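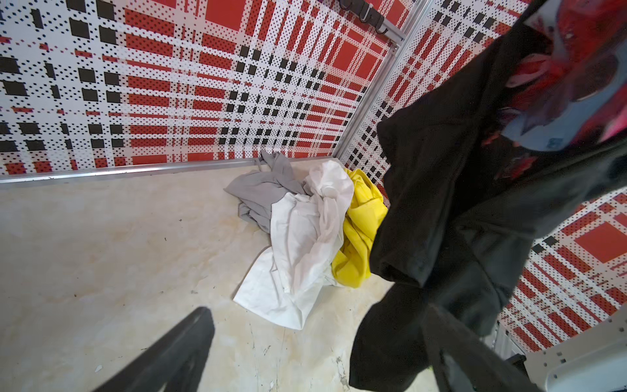 2024-09-01

Up too early, coffee, then straight into the Endis papers even though I swore no work till Monday. Tuesday is the motion hearing and the reply brief still reads like two people wrote it, which they did.

The issue, so I have it straight in my own head. Endis says the tenants can't sue as a group. Each lease has its own arbitration clause, page 29, tiny type, right under the pet rules. We say the clause was added after most of them signed and they got it as an "updated lease packet" slid under the door. No signature on the update. No notice except a line on the rent statement in April. Kamarul thinks that's enough to kill it. I think it's enough for half of them and the rest will be a fight.

583 pages from Endis on Friday at 4:50 pm. Of course Friday. Mostly maintenance logs for the Clornwood building, mostly blank. But there is an email chain in there, manager to the regional office, asking if tenants "need to sign the new one or do they just get it." No answer in the chain. Somebody answered by phone I bet. Must ask for the phone notes. Must also check if they meant to give us that email, becuase if it's privileged I have to tell them and stop reading. Don't think it is, no lawyer on it. Check anyway. Rule is in the blue binder.

Called Kamarul at 10. He was at his daughter's swim thing, could hear whistles. He wants to lead with the notice argument and drop the unfairness argument to a footnote. I said no — the judge asked about unfairness twice last time, she isn't asking for fun. We went back and forth. He said fine, four pages, no more. So four pages. Currently seven.

Cutting. Took out the whole history of the boiler. Hurt to do it, it's a good story, but the boiler is not before the court on Tuesday. Only question Tuesday is courtroom or arbitrator. Keep saying it.

Lunch standing up. Cold rice, an egg.

Mr. Talpur phoned at 1. Shoaib has been the easiest client I've had in years and today he was upset. Got a letter from Endis offering him $820 to "resolve all concerns," sign by the 15th. Same letter went to his neighbor across the hall and he thinks to the whole third floor. They know he has a lawyer! They all have a lawyer, it's me, I'm on the caption. Told him don't sign, don't throw it out, keep the envelope too. He'll drop copies at the office tomorrow, then remembered tomorrow is Labor Day, so Tuesday at 8 before court. I'll meet him on the steps if I have to.

He asked if it means they are scared. Said I don't know what it means. He asked if he should be scared, and I said no and meant it mostly. His hearing date for the back rent is separate and on hold till this motion is decided, went over that again with him, slowly. I don't think I explained it well the first time. Put it in a letter. Plain words, one page.

So now there's a new thing, whether to raise the letters Tuesday or file separately. If the company sent it on its own, parties can talk to each other, that's allowed. If their counsel drafted it, different story. Reads like a lawyer to me. "Resolve all concerns" and then a release of "known and unknown claims," come on. But can't say that to a judge with nothing behind it. Short letter to opposing counsel tonight, polite, ask who wrote it and ask them to stop. Then at least it's on record that I asked.

Kamarul by text: "ask for corrective notice." Yes. Good. Should have been my idea.

3:30, table of authorities is wrong again. Two cases listed that we cut. One case cited that we never put in. Fixed by hand. Hate it.

Walked to the corner and back, too hot. Mrs. next door wanted to know about jury duty, can she get out of it with her knee. Told her call the number on the summons. She was hoping for more.

Evening. Brief is at four and a half pages on unfairness, he can live with it. Letter to counsel sent 7:12. Letter to Mr. Talpur done, read it out loud twice, took out "pursuant."

Still to do — exhibit tabs, two sets. Declaration from the woman in 3C, she signed but didn't date it, call her in the morning, not too early. Gray suit is at the cleaners and the cleaners is closed tomorow. Navy then. Parking downtown, bring quarters.

Didn't call Mom. Call Mom.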